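Notes from the Flillton workshop: the March stoppage

Many of you wrote in after the last newsletter to ask why the bin picking numbers had gone quiet, and I promised I would set it all down properly once we understood it ourselves. So pour yourself something warm, this one takes a little while to tell.

As most of you know, we had been leaving the arm to work through long runs of grasping, picking things out of the gray bin and dropping them back in, with a person looking in now and then. It had been going so well! We were on attempt 3334 of the Lamero run, late in the afternoon, and I was at the other end of the room with a sandwich when I heard a sort of dull knock, then a scrape, and then the fans and nothing else. The arm had gone down beside the far wall of the bin, pushed against it for a good deal longer than it should have, and stopped with a protective fault on the screen.

My first thought was the gripper, because it is always the gripper. Thibault Besnard came over and we spent a happy hour blaming the fingers, then a less happy hour finding that the fingers were fine. The links moved freely, the screws were tight, and the little controller answered every time we asked it something. We cleared the fault, ran the arm slowly over an empty stretch of table, and it behaved like a lamb. So we started the run again, and 10 minutes later it did the very same thing, in very nearly the same place.

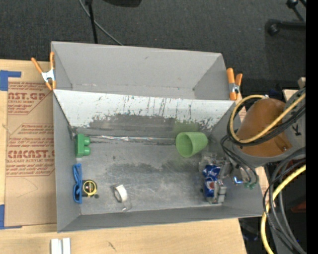
The cause was a cable, and I am a bit embarrassed about how long we took to get there. When the wrist turned far enough around to reach something lying close to the back wall, the cabling along the arm pulled tight. Nothing snapped and nothing came unplugged, which would have been kinder to us. The pull was just enough to upset the force reading at the wrist, so that the arm believed it was touching nothing at all when it was really leaning on the bin with some conviction. Thibault found it by holding the bundle in one hand (arm powered down, please, always) while I read numbers off the screen, and we both said the same rude word when they jumped.

Now for the part I would like everyone to take seriously, whether you work on our machine or on one of the Plorkex cells upstairs. After the first fault I pressed reset and started again without writing anything down. The second knock was harder than the first, and it shifted the bin toward the front of the table. I had a hand near that table edge a moment earlier, fishing for a pen. I wasn't hurt and neither was anyone else, but I have thought about that pen quite a lot.

We have made some changes, and Thibault has been very patient with me about all of them. The cables now have more slack at the wrist and are tied farther back along the arm, and we turn the wrist through its whole range by hand command before any long run. The arm checks its force reading in free air every 6 picks, and if the number has wandered it stops and waits for a person. Any contact fault means two of us look at the arm before anybody resets it, and it goes in the paper log, even if it seems silly. Hands stay off the table while the arm is enabled, pens included.

The Sivakumar object set will go through the bin next, at a reduced speed to start with, and I'll report the numbers here once we have enough of them to be worth your time. If you have seen anything like this on your own arm, do write and tell me, particularly if you have found a nicer way of routing cables past a wrist that turns as far as ours does. The paper log is on the shelf by the door, and you are welcome to come and read it.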